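Long family sagas - do you push through the slow middle? 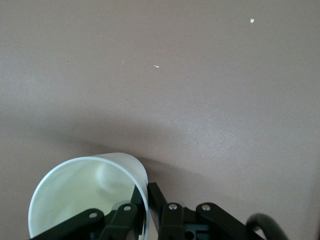
Paper cup on its side.

RemelReads
I'm reading The Salt Ledger by Consuelo Ñahui for our library group in May and I could use some encouragement, or permission to quit, whichever you feel like handing out! It's the one that follows four generations of a family running a ferry, and I loved the opening so much that I read bits of it out loud to my husband while he was trying to cook. The grandmother is wonderful. But I'm now well into the second part and it's all inheritance quarrels and cousins with the same first name, and I keep putting it down to go fold towels. Does it pick up?

gunwoo_s
It does pick up, I promise. The third part goes back to the river and you get the grandmother's letters, and I cried on a bus. I'd say keep a bookmark in the family tree at the front and don't worry too much about which cousin is which. I mixed up two of them until nearly the end and still had a lovely time.
- Gun-woo Sung

KaneG
I'm going to be the grump, sorry. I finished it and wished I hadn't. My copy runs 1,285 pages in the large print and there's a good short novel in there that somebody should have rescued. The letters are nice, I'll give Gun-woo that, but by then I'd stopped caring who got the boat. If you're folding towels to get away from a book, that's your answer.

RemelReads
Oh dear, Kane, the towels were supposed to be a detail! I should say I do like a long book as a rule. I read all of the Stisov trilogy one winter with a bad cold and was sorry when it ended.

Razia Shaikh
I think Kane's being a bit hard on it. The quarrels are slow, yes, but they're the reason the ending lands the way it does, especially the part with the lawyer's receipt (no spoilers!). My mother and I read it together over the phone, 90 pages at a time, and she kept defending the awful uncle, so we had plenty to talk about. Try it in small helpings and see.

KaneG
Fair enough about the receipt, that was a good chapter. I still say it comes hundreds of pages too late.

rafia_sial
Has anyone done the audiobook? I have more than 2,000 books on my shelves waiting for me, so long ones mostly get listened to in the car these days. The narrator gives each cousin a slightly different voice, and that sorted out my trouble with part 2 completely.

RemelReads
Rafia, I hadn't even thought of that, thank you! Our library has it with a short waiting list, so I've put my name down. I'll carry on with the paper one until it comes - I've just got to the wedding and the uncle is already shouting.

gunwoo_s
Oh, the wedding! You're closer than you think.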